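Notebook, laundry bench
Tue 1 April

Equipment planning for next quarter. Ewan wants a list he can take to purchasing, so I'm writing down what we have, what wears out and what I'd ask for, with the reasons where I have them. Prices are from the March quotes unless marked.

Where we are

The two-arm setup is staying. No money for a second one this year and I'm not going to ask. What we need is the stuff that goes with it: spare hand parts, sleeves, cable management, and a decision on the washer.

Spares first. The Bovano quote for a fingertip set is 2,019 with shipping. That's for one hand, all fingers and thumb. I'd like two sets. Ewan says one now and one when the first gets opened, and given the lead time (27 working days last order) I think that's cutting it close. Left it as 1 + 1 on the list, with the second one flagged.

Ribbed sleeves for the arms: Aebischer will sell them singly or in packs of 4. The pack is cheaper per piece and they don't go bad on a shelf. Ask for the pack. Check the inner diameter against the drawing before the order goes out, because the part number on the quote has a different suffix from the one in our folder and I haven't had an answer on that.

The washer question

We're working on a front loader and most of the tasks on the plan are load and unload. Reaching into the drum puts the wrist past the rim, so the sleeve just below it ends up close to the edge of the opening. Rim clearance matters more for choosing a machine than anything on the spec sheet. Capacity, spin speed, none of that affects us.

Left arm is in the drum now, with a bit of green at the back as the target. Right hand is open, fingers up, just under the front panel. It's a tight place to park it. I'd want the machine higher relative to the arms. 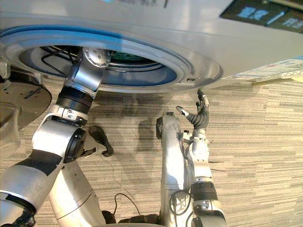
Options for the washer

a) Keep this one and buy a plinth. Cheapest. Kevov does a steel one with adjustable feet, about the price of a decent office chair. Need to measure the reach at the top of the drum before picking a height.

b) Buy a second front loader from another maker with a wider opening. Gives us two machines to compare, which the project plan asks for anyway by the end of the year. Needs floor space we'd have to clear.

c) Uvora rental. They do appliances by the month, delivery included, no plumbing. Fine for a short trial. Over a full year it costs more than buying.

My preference is a) now and b) in the second half. Ewan leans toward c) so we can try a couple of openings before spending. Fair point. I'll get a rental quote for two months and put it next to the other numbers.

Cables and floor

Black cable on the carpet between the arm bases. Want it in a low floor channel, flat type, beveled edges. Cheap, can go on the consumables budget and doesn't have to wait for purchasing. Same order: hook and loop ties, one roll of black tape, a small parts tray.

The striped carpet can stay for now. If we go for the plinth I'd want to know how it sits on carpet, and whether the feet need a board under them. Ask Kevov.

Not asking for

New control PC. The current one copes.
Third camera. Talked about it in March, no use for it on the current task list.
Service contract extension. Wait for the renewal letter.

To do

Me: rental quote, drum reach measurement, sleeve suffix.
Ewan: find out if spares count as equipment or consumables this year. Changes which form we use and who signs.
Both: go through the list once more before it's sent.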